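Dimeo Hall Kitchen: Spring Walk-Through, May
Checklist with comments

What a good visit! The kitchen at Dimeo Hall has come a long way since the fall list, and the cooks who rent it should be proud. Items are marked OK, FIX or WATCH.

1. Hand sinks
Hot water at both sinks: OK
Soap and paper towels stocked: OK
Sign posted at the back sink: FIX
Comment: Hot water came up fast, and the new faucet by the door is a joy to use. The sign has fallen down behind the trash can again. Screws this time, please, no more tape!

2. Cold storage
Walk-in door seal: OK
Thermometer in each unit: OK
Raw meat on lowest shelf: OK
Date labels: WATCH
Comment: Labels were on everything, but three tubs had a date and no name of the food. Somebody opened one to find out, and it was chicken stock. Very good-looking chicken stock, I might add.

3. Stove and hood
Hood filters clean: OK
Extinguisher charged and tagged: OK
Left front burner lights on first try: FIX
Comment: The filters are the cleanest I have seen in the Vultthorpe district all year. The burner took four tries. Leave it off until the Dal Bello service tech has looked at it.

4. Bowls, boards and small wares
No cracks or deep scratches: OK
Boards sorted by color: OK
Bowls stored upside down: WATCH
Comment: The worn cutting boards from last fall are gone, hooray! Plastic bowls get checked inside and along the rim, where chips like to start. Run a clean fingertip all the way around before each event and toss anything that catches.
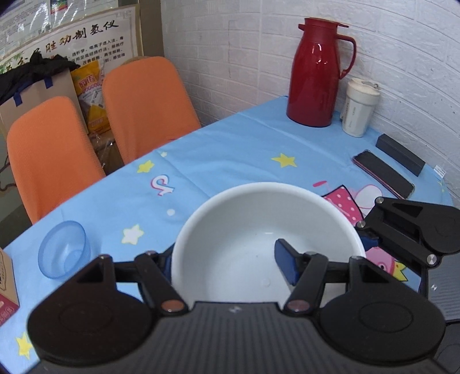 Item 4: large white plastic bowl, thick rounded rim.

Bowls on the open rack should sit rim down so dust stays out. About half were turned the right way.

5. Dish area
Sanitizer test strips on hand: OK
Sanitizer strength: OK, 207 ppm (quat)
Final rinse: OK, 191°F
Air-drying space: WATCH
Comment: Both readings were right where we want them. The drying rack fills up quickly after a big supper, and stacking wet pans is the usual result. A second rack would fit nicely under the window.

6. Dining side
Exits clear and lit: OK
Posted capacity of 175: OK
Floor mats flat: FIX
Comment: The mat by the Tondenar Street door curls at one corner. I caught my toe on it twice, so it gets a FIX with feeling.

To do before the June supper
Back sink sign
Left front burner
Door mat
Send a note to the office when these are done and I will stop by, probably near lunchtime.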